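Clusberg study questions whether padded cases earn their place on the desk

CLUSBERG, 3/26/25 – A padded case is sold as protection. What it protects, from what, and for how long are questions the packaging tends to skip. Traltent, a small product review group based in Clusberg, spent the winter asking them, and the results published this morning will not make comfortable reading for anyone who has paid extra for the word "premium."

The group collected 2594 responses from people who own at least one soft case for glasses, headphones, cables or small tools. Owners were asked where the case is right now, what is in it, and when they last closed it. A large share said the case was lying on a desk or table with nothing inside. Many could not say when it had last left the house.

Traltent does not claim this proves that cases are useless. Owners answered from memory, and memory is a poor record of small habits. The group does argue that a case which mostly lives on a tabletop ought to be judged as a tabletop object, and that most of them do badly at it. They are bulky, they roll or slump, and their cords and loops catch on whatever sits next to them. 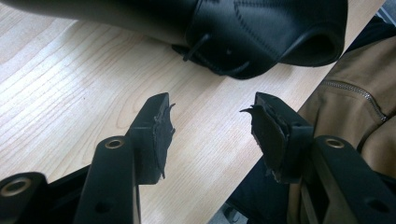
Black padded item with curved stitching and a thin cord loop, on a light wooden tabletop.

Alongside the survey, the group ran a desk trial with four households. Each was asked to live for two weeks without soft cases on any work surface, keeping the contents in a shallow drawer or an open tray. Two of the households went back to their cases before the trial was over, one of them on the second day. The other two finished and said they would carry on. Traltent reports the split as it stands and warns against reading much into it. Four homes is a very small group, and all of them had agreed in advance to think about tidiness, something few people do on an ordinary evening.

The report is harder on the makers. Sales copy in this field leans on stitching, smooth surfaces and the feel of leather, and says little about how the case opens, whether it stays shut, or how it sits when set down. Traltent wrote to Drutia, whose Yurt line of padded cases is sold widely in Clusberg shops, to ask what testing supports the phrase "all-round protection." Drutia replied that the phrase describes the shape of the product.

"We had hoped for a drop height," the group writes in its summary. "We were given a shape."

For buyers, the advice is modest. Put the thing you want to protect on the table and decide whether it travels. If it does, buy a case that fits it and check the opening with one hand. If it stays home, a drawer costs nothing. Hanging loops are worth having only where there is a hook, and a good number of owners who praised the loop on their case had never hung it up.

A second round is planned for September, this time with cases that leave the house every day – a group that Traltent admits it should have looked at first. Drutia has been invited to supply samples and has not yet answered.

The full report is free to read at the Traltent office in Clusberg and can be requested by mail.

Media contact: Press Desk, Traltent, Clusberg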